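January 1, 2020 - Prusanholm bench notes, paste and boards

Shop closed to customers, heat on low. Used the quiet to get back to the paste question before the Pustmont ledger goes any further. The ledger is 233 leaves, rag paper, original sewing mostly gone, and the spine linings let go in August when it was still in the basement over there. It needs a paste that holds the new linings and comes off again with a damp swab.

The last jar of the old recipe went sour before I got through half of it. Smell first, then gray spots on top. Threw it out and scalded the jar.

## Batches

Made four, all from the same bag of wheat starch from Desjardins. Same saucepan each time, washed between.

- A: starch and water one to five, soaked overnight, cooked slow. Very stiff. Fine for leather, too heavy for linings.
- B: one to eight, soaked overnight, cooked slow. Smooth, brushes out well, takes a while to grab.
- C: one to eight, no soak. Small lumps that did not go through the strainer without a fight.
- D: one to five, soaked, cooked, then thinned cold to match B. Looks like B in the dish but feels stringier under the brush.

I weighed 115 grams of starch for A and D and wrote the water on the lid of each tub with grease pencil. The old entries just say "thick" and "thin," which was no help when I went looking for last year's proportions.

Cooking notes: the change comes all at once. It stays milky for what feels like too long, then turns translucent and drags on the spoon. Keep going past that point. Batch C came off the heat too early and I think that accounts for some of its trouble, so it isn't a fair test of skipping the soak. Would have to run it again.

Stirring matters more than heat. Straight up and down in a narrow vessel leaves a skin on the wall that later breaks off as flakes. Go around the wall first, then through the middle. For small amounts a mug works as well as a saucepan and is easier to clean.
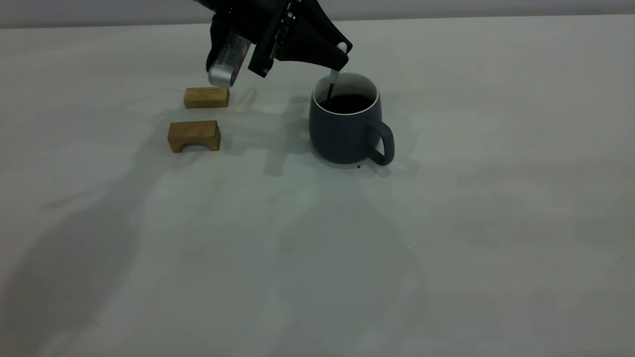
## Test strips

Cut lining strips from the Momstead paper, the lighter of the two weights, grain long. Pasted each one to a scrap of old rag paper from the offcuts drawer. Strips are labeled on the back in pencil with the batch letter.

First impressions after pressing:

- A cockled the rag paper. Edges lifted at two corners.
- B flat, no shine, no ridge where the strip ends.
- C flat except where a lump went in. You can feel it with a fingernail.
- D flat, slight shine along one side where it squeezed out.

Swab test on B: damp cotton, short wait, strip peeled off whole and the rag paper underneath looked the same as before. D came off too but left a film that took a second pass. Did not bother swabbing A or C.

So B for the ledger. Going with it unless something changes when the strips have had a week.

The Momstead paper curls toward the pasted side more than I remember. Could be the dry air in here. The hygrometer has read low since the heat came on and I don't fully trust it. Try relaxing the strips between damp blotters before pasting next time and see if the curl goes down. Also check whether the heavier weight does the same, there is most of a roll left and it would be a shame to save it for wrapping.

## Boards

Laminated the new boards for the ledger from two thicknesses, thin on the inside. Paste on the thin one only. Pressed them under the iron weight with blotters, changed blotters twice, then took them out to look. The front board had pulled a little toward the inside, which is the direction I want. The back board had barely moved.
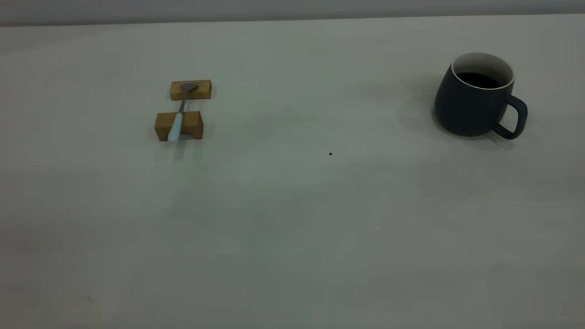

Boards should finish drying standing apart, not stacked. The stack from the last job held moisture in the middle and the two inner boards came out with a wave that never pressed out. What I want along the back shelf is the layout of those two wood blocks by the spoon, long sides running the same way, one behind the other and a gap left between them. Boards on edge in that pattern get air on both faces. Turn them end for end at lunch and again before locking up. No weight on them until they feel room temperature against the back of the hand.

The back board may need a sheet of liner on the inside to bring it around to match the front. Leave that until both are fully dry.

## To do

- Move batch B to the refrigerator, small jars, filled to the top. Date them.
- Rerun C with a full cook.
- Order more starch from Desjardins and ask if they still sell the smaller bag.
- New strainer. The mesh on this one has come away from the rim on one side.
- Look at the strips again in a week, all four, and swab B a second time.
- Write to Pustmont about the loose index sheets. They came in a separate envelope and it is not clear if they want them sewn in or kept in a pocket at the back.
- Thread: check what is left of the 18/3 before starting to sew.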